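May 30, 2019

Hats again. Spent most of the morning on storage for the soft stuff, meaning the knit caps and the fleece pieces, which have been living in a heap on the shelf by the door ever since we moved the Rultetti boxes out. Wyn wants everything off the shelf before July and I'd like it to happen with less squashing than last time!

The plan, such as it is: anything with a crown goes on a stand, anything flat gets folded in thirds and goes in the Istarar drawers (the shallow ones, Mutua has the key). I gave the drawers a wipe and lined four of them. The bottom one still sticks.

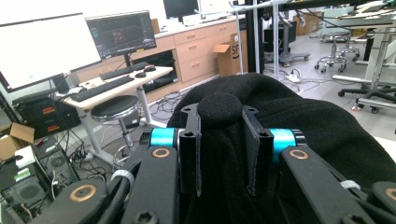 Black fabric is going to be the annoying category. I went through the pile with Noémie and we kept picking up the same piece twice, and the only way I could tell one from another was by feel or by getting a light on it. The big soft black one just slumps into a mound with a bit of shine along the top of the folds, and that's all you get to go on. So I'm sewing a scrap of colored tape inside every black item – orange for fleece, yellow for knit, and if I can't decide it gets both. Kheri thinks 40 tags will cover it. I cut 40 and have 11 left, so he was pretty close, but there's a second bag I haven't opened.

Then the stands. Halima ordered from Kinyua and they came flat, so there was some bending and swearing before they stood up straight. I like them more than I expected to, they take up hardly any room on a table and you can see right through to whatever's behind. My one worry is the weight of a damp cap on something that skinny. Try it with the wool one after washing.
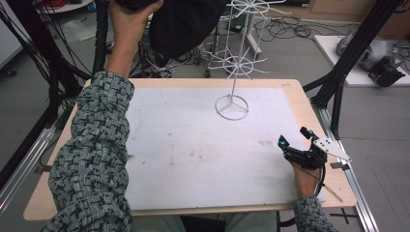 White wire stand on the work table, with the soft black piece held up above the top of it.

Left to do: open the second bag, ask Halima if Kinyua does a taller version, clean the brownish smudges off the white board (tried a dry cloth, no luck, maybe the Briketard spray?). Also the label sheet stops at 188 and Mutua says the numbering should carry on from there, not start over. Fine by me. More orange tape!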